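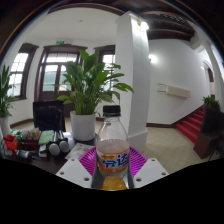 Orange-labelled bottle held between purple gripper fingers, with the greenery behind.

I love a shared drinks table, and I'll defend it against any fancy bar cart! Put out a bottle with a bright orange label, a big leafy plant and a stack of cups, and people wander over and start talking. At Domley we did it every afternoon in September for two dollars a head, and Zhenhua Xue still raves about it (so do I). Colour matters more than cost. A cheerful label beats a grey jug of water every time.

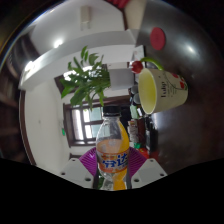 Should you pour the drinks ahead of time?
Leave them in the bottle until people arrive, so the fizz lasts and everyone picks their own favourite.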